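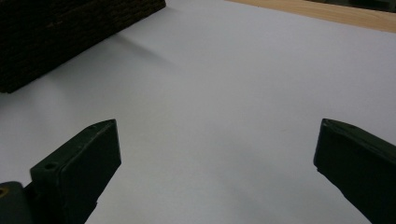
Chapter 3
Sorting, Folding, and Storing

Chapter Outline
3.1 What happens after the dryer
3.2 The folding station
3.3 Folding common garments
3.4 Baskets, bins, and carts
3.5 Keeping count of stock

Learning Objectives

After studying this chapter, you should be able to:
Describe the path of a load from dryer to shelf.
Set up a folding station for one worker or two.
Fold shirts, pants, and towels to a standard size.
Choose a suitable container for clean goods.
Complete a simple stock sheet and explain a shortage.

Key Terms
bundle, face fold, finished size, lint, par stock, pull date, resting time, seam line, soil count

Opening Case: The Flanby Guest House

When Kirsten Brynjólfsdóttir took over the laundry room at the Flanby guest house, the washing itself was in good order. The machines were serviced, the detergent was measured, and very few items came back stained. Guests still complained. Towels arrived in the rooms with creases across the middle, bathrobes were sent up in the wrong size, and the shelves on the second floor ran out of pillowcases while the shelves on the first floor overflowed.

She spent her first week watching clean laundry move through the building. Loads came out of the dryer and were left in a heap until someone had time to deal with them. Two people folded at the same table, each in a different way. One folded bath towels in thirds and the other in quarters, so the stacks would not sit level and part of every shelf was wasted. Robes were folded with the size label inside, and the only way to find a large one was to open several and fold them again.

The changes she made cost very little. She wrote down one fold for each item and taped the sheet to the wall. She moved the table closer to the dryers. She asked that every robe be folded with the label showing at the collar. By April the shelves were level and the calls to the front desk about robes had stopped. We will come back to the Flanby laundry at the end of the chapter, when we look at stock sheets.

3.1 What Happens After the Dryer

Chapter 2 followed a load through washing and drying. At the end of the drying cycle the goods are clean, but they are not ready for use. They still have to be removed, sorted, folded or hung, checked, and put away. In a small laundry this work can take more of the day than washing does, and most of it is done by hand.

Fabric is easiest to shape while it is still slightly warm. Cotton in particular takes a crease as it cools, and the crease it takes is the one it is lying in. A sheet left crumpled in the drum will cool crumpled. For this reason most laundries set a resting time, the longest period a load may sit between the end of the cycle and the start of folding. The resting time varies with the fabric and the size of the load. Knits are more forgiving than woven cotton, and most synthetics fall somewhere between the two.

Sorting at this stage differs from sorting before the wash. Dirty laundry is sorted by color, fabric, and soil. Clean laundry is sorted by where it is going. In a hotel that may mean by floor; in a care home it means by resident; in a household it usually means by person and then by drawer. The worker should make the piles before folding anything. Folding straight from the heap means changing from one method to another with every piece, and the work slows down.

Each piece should be looked at once as it is picked up. Check for:
Stains that did not come out in the wash
Loose buttons, broken zippers, and open seams
Lint or hair on the surface
Damp areas, especially at waistbands, cuffs, and pockets

Anything that fails goes into a separate pile. A damp waistband folded into a dry stack will pass its moisture to the pieces above and below it, and the whole stack may have to be washed again.

3.2 The Folding Station

A folding station is any flat surface set aside for this work. It should be wide enough to lay out the largest item that is folded there, leaving a space on one side for unfolded goods and a space on the other for finished stacks. The surface should be smooth, so that fabric slides without catching, and easy to wipe. Light-colored surfaces have an advantage in that dust and lint from dark clothing show up on them at once.

Height matters to anyone who folds for more than a few minutes. The worker should be able to stand with a straight back and rest the palms on the surface with the elbows slightly bent. A table that is too low pulls the shoulders forward. A table that is too high makes the worker lift both arms with each fold. Where several people share a station, an adjustable table is worth the added cost. Where only a fixed table is available, choose one that suits the tallest regular worker and provide a firm platform for the others.

Lighting should come from above and from more than one direction. A single lamp behind the worker throws the worker's own shadow onto the fabric, and small stains are missed.

Work should flow in one direction. Right-handed workers often prefer unfolded goods on the left and finished stacks on the right, but the direction is less important than keeping to it. When two people share a table they should stand on opposite sides and keep their finished stacks at the same end.

3.3 Folding Common Garments

Every method in this section begins in the same way. Lay the garment flat with the front facing down, take hold of it at the two upper corners, and pull gently outward until the seam lines are straight. Smooth the fabric from the center toward the edges with the flat of the hand. Time spent on this step is saved later, as a garment that starts straight needs no correction.

T-shirts. Fold one side toward the center so that the sleeve lies on the back of the shirt, then fold the other side to match. Bring the hem up to the collar. For a narrow shelf, fold once more. The front of the shirt should be on the outside when it is turned over. This is called a face fold.

Sweatshirts. Use the T-shirt method, but lay the sleeves down along the back, parallel to the sides. Hoods are folded down over the sleeves before the hem is brought up. Heavy fleece should be folded as few times as possible, since each fold adds thickness and the stack becomes unstable.

Sweatpants. Place one leg over the other with the waistbands even and the crotch seam tucked in, so that the outline is close to a rectangle. Fold the ankles up to the waistband, then fold in half again if the shelf requires it. Drawstrings go inside the waistband.

Bath towels. Fold lengthwise in thirds with the side hems hidden, then fold the ends in to the finished size. The rounded edge faces the front of the shelf.
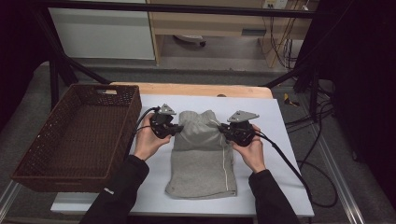 3.4 Baskets, Bins, and Carts

Finished goods need a container for the trip from the table to the shelf. The container should be clean, free of rough edges, and used for clean laundry only. Where one type of container serves for both clean and soiled goods, mistakes are certain sooner or later, and a difference in color or shape is the simplest way to prevent them.

Woven baskets are light and let air pass through the sides. They suit small loads and are pleasant to look at in rooms that guests or family members use. Their weakness is the weave itself, which can snag fine knits and is slow to clean. A cotton liner solves both problems if it is washed regularly.

Plastic bins are easy to wipe and stack well. They hold moisture, however, and goods should be fully dry before they go in. Carts are used where the distance is long or the load is heavy. A loaded cart should be pushed, never pulled, and the stacks should be no higher than the worker's line of sight. 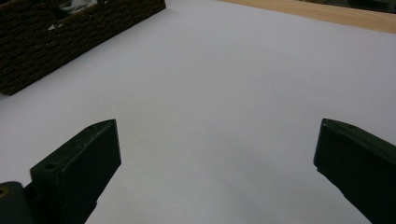 Figure 3.1 A dark brown woven basket.

3.5 Keeping Count of Stock

Par stock is the quantity of each item a laundry must own in order to meet daily needs while some pieces are in use, some are being washed, and some are resting on the shelf. The count is taken on a fixed schedule and entered on a stock sheet.

The sheet used at Flanby has a line for each item and columns for the opening count, pieces added, pieces withdrawn, and the closing count. At one count the sheet showed 1143 pieces of linen at opening. None were added and none were recorded as withdrawn, yet the closing count was 1123. Bath towels alone had a par stock of 200, and it was on the towel line that most of the shortage appeared.

A shortage of this kind has several possible explanations. Goods may be in a room that was skipped during the count. Worn pieces may have been cut up for cleaning cloths without an entry in the withdrawn column. Some may have left in a guest's luggage. The person in charge should go through the first two before considering the third, as they are more common and easier to correct.

Worn pieces are marked with a pull date, the day on which they are taken out of service. The date is written on the sheet and on a tag pinned to the bundle.

Check Your Understanding

Explain how sorting clean laundry differs from sorting before the wash.
Describe what can happen when a damp item is placed in a dry stack.
Measure a table at home or at school and decide whether its height suits you for folding.
Draw up a blank stock sheet for the towels and sheets in a small household.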